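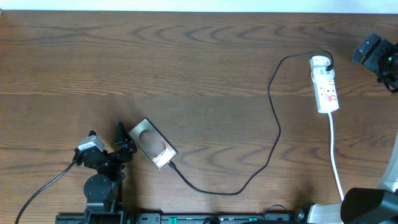 The old Galaxy on the timber bench, plugged into the white strip with the red switches.

Tue 23 August

Well, I've finally got around to the charging bench, which I have been promising Olaia since before the long weekend, and I'm writing it all up while I've still got a cup of tea going and remember what I did. Anyone who wants the short version can skip to the list at the bottom, but I rather enjoyed this one so I'm going to ramble.

The trouble started with the loan phones. People bring them back from Arrieta at all levels of flat, drop them on whatever surface is nearest, and grab a lead from the drawer without looking at which one. Then somebody (me, last Thursday) goes to take one out on a visit and finds it has sat there all night and gained next to nothing. Bent thought the batteries were going. Valeriano blamed the leads. I had a quiet suspicion about the charger plugs, and I didn't want to throw out a drawer full of perfectly good bits on a hunch.

So I started with one phone and one lead and left everything else in the cupboard. I picked the Galaxy with the silvery-gold back because it's the one everybody complains about, poor thing. I laid it face down so I wouldn't keep poking at the screen, ran the thin black lead up to the strip and put its charger in the top outlet. I like that strip, by the way. The red on the switches is easy to find when you're leaning across with your arms full, and the cord is a decent length. The lead is a fair bit longer than it needs to be, as you'll notice from the way it wanders all over the bench before it gets anywhere, but I'd sooner have the slack than a lead pulled tight across where people put their elbows.

First run, 30 minutes by the kitchen timer. The phone went up a perfectly respectable amount and I felt a bit silly. Swapped to one of the older Plosetti leads from the drawer, same plug, same outlet, another 30 minutes, and it crawled. Swapped back to the thin black one and it picked up again straight away. I did that whole dance 3 times, which took most of the morning, and it came out the same colour every time, as my grandmother would have said. So Valeriano was right and I owe him a pastry.

I did try one other thing while I was at it. Crescencio has always held that the bottom outlet on that strip is slower than the top one, and he's held it with such conviction that half of us avoid it. I moved the charger down for one run and couldn't see any difference at all. I've told him. He isn't persuaded, and says he'll bring in his own meter, and I hope he does!

The bench itself has come up beautifully, and I want that noted too. Nathalie went over it with the Andia oil in December and the grain still looks lovely, all those dark wavy lines like the contours on a walking map. Please don't put mugs straight down on it. There's a stack of cork mats on the windowsill and they're free to all comers.

One thing I haven't sorted is where the strip should live. It's fine lying flat toward the back on the right, but its cord runs down that side of the bench and I can see somebody catching it with a sleeve one day. I'd like to fix the strip to something, maybe under the shelf if the screws will hold. Bent has some brackets left over from the Curkevstead job and is going to have a rummage in his garage.

Still to do:

Go through the drawer and pull out the rest of the old leads. Don't bin them, I want to try each one first. Use the box marked TRY ME.

Order new leads, shorter ones if they have them. Olaia has the catalogue.

Put a bit of green tape on every lead that passes, up near the plug end.

Ask Nathalie whether there's any oil left and where she's hidden it.

Same test on the other loan phones, starting with the two from Arrieta, probably Friday if the visit doesn't run over.

Pastry for Valeriano. He likes the almond ones.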